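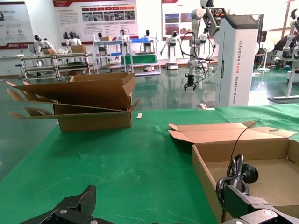
Packing table at the visitor open day, boxes open, far wall fully staffed.

Ticket 874
Product: Cuko packing cell, two-finger grippers
Site: Villalba demonstration hall
Opened: 2019-09-21
Priority: High (was Low until the guests came in)
Status: Closed, with one item carried over

Summary
During the open day the cell stopped three times in the cable packing routine. The routine is supposed to pick up a black cable, put it in a cardboard tray box and close the lid. It did the first part. Visitors were polite about the rest.

Reported by the demo desk
First stop came early in the first tour. Arm went to its hold position above the table and stayed there with the gripper pointing down. Panel gave code 101, "target not confirmed." Guide filled the gap by talking about the humanoids, which got more applause standing still than we got all morning.
Cleared the fault, ran again, same code. The third run got as far as touching the cable and then let go of it.

What we checked first
Power and air: fine.
Emergency stop: fine. Also pressed once by a guest who wanted to know what it did.
Gripper force: at the value from the last service, left alone.
Network: the cell talks to Radar, the vision service, over the hall network. Up to 1000 people were expected through the doors and a fair number of them had found the guest wifi. The guest wifi turned out to share a switch with Radar. Moved Radar to its own port. Response times improved a lot. Code 101 came back anyway.

Timeout
Confirm timeout was 1000 ms. Someone at our end had shortened it before the event so the arm would look snappier. Put it back to 3000 ms. The arm now hesitates before every pick, and the tour guide has started describing this as thinking. Please don't correct the guide until after the event.
With the longer timeout we had fewer stops. We still had stops.

Cable and box
Pradance support asked for a look at the table itself, and they were right to. The routine was taught with folded tray boxes only. By the second tour we also had a blank opened out flat on the green cloth, with the loose cable lying across it in loops. Radar kept offering the fold lines as cable, and the cable as something else. The coiled cable in the tray to the left was recognized first time, every time. It's a tidy bundle and it's already in a box, so well done Radar.
The stack at the far left corner with its flaps up was also inside the search area. Narrowed the area to leave it out.
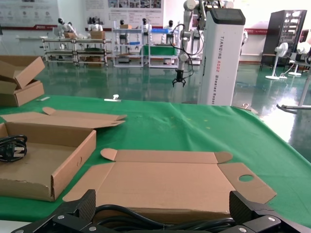 Fix applied
1. Loose cable coiled by hand before each run. We are aware of how that sounds at a robot demonstration.
2. Flat blanks go under the table between tours and get folded before they come back up.
3. Confirm timeout stays at 3000 ms.
4. Radar keeps its own port. Label on the port says DO NOT. Someone has already asked do not what.

Result
Afternoon tours ran through with no code 101. One lid failed to close and was closed by a guest, who asked whether we were hiring.

Carried over
Teach the routine with loose cable and with flat blanks. Pradance wants a set of both left at Villalba. Target is the November visit, same hall, same table.

Comment from Pradance support
Agree with closing. Please attach the Radar log from the morning, the file we received is the parking display.

Comment from demo desk
Attached. Parking display works fine by the way.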